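How I Shake Iced Coffee Without Soaking the Counter

I came to the cocktail shaker late. For years I stirred my iced coffee with a fork (don't judge!) and then Tahira Mirani made me a shaken one at her place in Flillside, all foam on top, and that was it for me.

You need a clear plastic shaker, a shallow stainless steel dish with a raised rim, coffee, ice and sugar. I like clear plastic for this job. You can see when the sugar is still sitting at the bottom, and it doesn't freeze your fingers like my old metal one did.

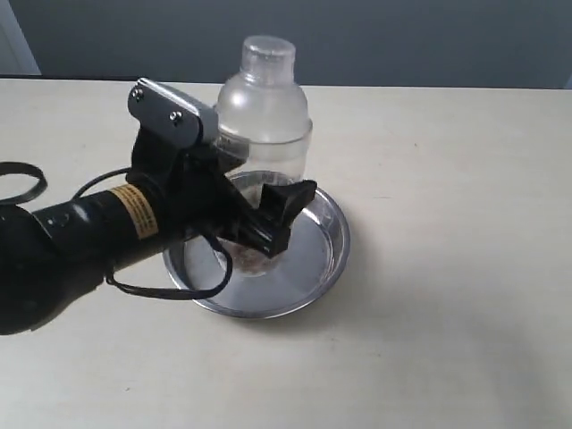 Start by brewing the coffee stronger than you'd drink it hot, and let it cool for a while. I use 300 ml for two tall glasses. Add the sugar while it's still a bit warm, swirl until it disappears, then pour it into the shaker over a big handful of ice.

Don't fill it to the top! My shaker holds 500 ml and I stop well short of that, or the lid weeps coffee down my sleeve.

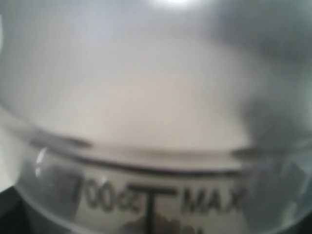 The molded ridge, seen very close up through the plastic.

Lid on, one hand over the top, and shake hard for 22 seconds. Yes, I've timed it. Less and the foam goes flat before I've found a straw; more and it's watery.

Then pour over the dish, always. The rim catches the drips, and the dish is much easier to rinse than a whole table.

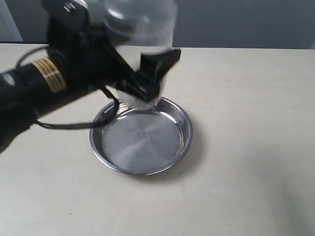

Wash the plastic by hand with warm water and a soft sponge, since scratches make it cloudy fast. Yasir Sial puts his through the dishwasher and swears it's fine, but I've seen his and I'm sticking with the sponge.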